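Search this site
Enter a keyword or question
Go

Water supply and bathrooms: questions from tenants

The answers on this page apply to all homes let by the Bridolport Housing Trust, including the flats at Hundow Court. They were last revised on 24 Aug 2023. Tenants whose question is not covered should write to the housing office.

Who supplies the water to my home?

All homes are supplied by the mains. At Hundow Court the mains water passes first through a storage tank on the roof, which serves the bathrooms only. Kitchen taps are fed directly, and drinking water should be drawn from the kitchen.

Is water included in the rent?

Water is included at Hundow Court. In all other homes the tenant holds an account with the water company and is billed by meter. The meter reading taken on the first day of the tenancy is written on page 2 of the tenancy agreement.

What is the small hole below the tap for?

It is the overflow. If the plug is closed and the tap is left running, water leaves through this hole before it reaches the rim. It must not be taped over or filled. An overflow copes with a modest flow only – a tap that is fully open may still flood the room. 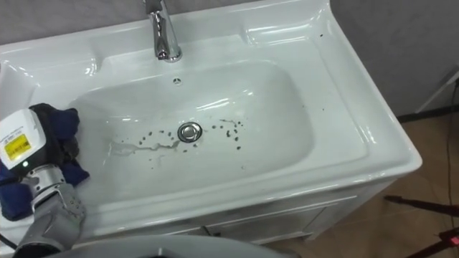

Basin with overflow hole and round drain stopper.

Who is responsible for a blocked waste pipe?

The tenant is expected to clear hair and soap from the plughole. Where this does not help, or where more than one fitting drains slowly, the fault should be reported and the Trust will attend. Strong drain cleaners should be avoided in the older homes on Li Street, where some of the pipework is lead.

May I leave items to soak in the bath?

Yes, provided that the plug is closed and the water is not left running. Dye and bleach can mark the surface of a bath, and the cost of putting this right may be charged to the tenant. Cloths should be kept clear of the waste outlet when the bath is emptied.
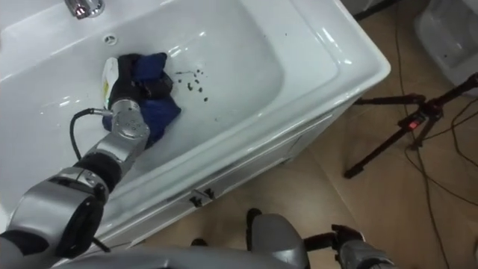
Repairs and visits

How do I report a leak?

Leaks should be reported by telephone at any hour. A leak that cannot be contained is treated as an emergency and the stopcock should be closed at once. In most homes the stopcock is under the kitchen sink; at Hundow Court it is in the hall cupboard, behind the lower panel.

How soon will someone come?

Emergencies are attended within 9 hours, and other plumbing faults within 29 days. Visits are made by our contractor, Vusis, whose staff carry a card with the Trust's name on it. If no one is at home a card will be left, and a new visit must be booked within three days.

May I change the taps or basin myself?

Written consent is needed before any fitting is replaced. Consent is normally given where the work is to be done by a qualified plumber and the old fitting is kept. 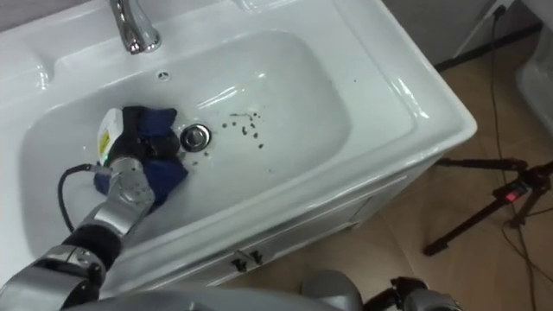 Bridolport tenants' panel: we would ask that consent be given more quickly. Several households applied in January and had no reply until spring.

The Trust accepts this point. Requests are now answered in writing within two weeks.

What condition should the bathroom be in when I leave?

Fittings should be clean, free from limescale and in working order. Fair wear is allowed for. Shelves and hooks put up by the tenant should be taken down and the holes filled.

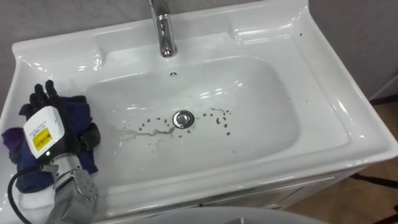
Vanity basin and chrome tap.

Comments (3)

hundow_top_floor
The stopcock in my hall cupboard is too stiff to turn by hand. Is that a repair or an emergency?

Bridolport Housing Trust
Please report it as a repair. If there is also a leak, please telephone.

Tenant, Li Street
It would help to have a list of which houses still have lead pipes. I asked at the office and was told to look on this page.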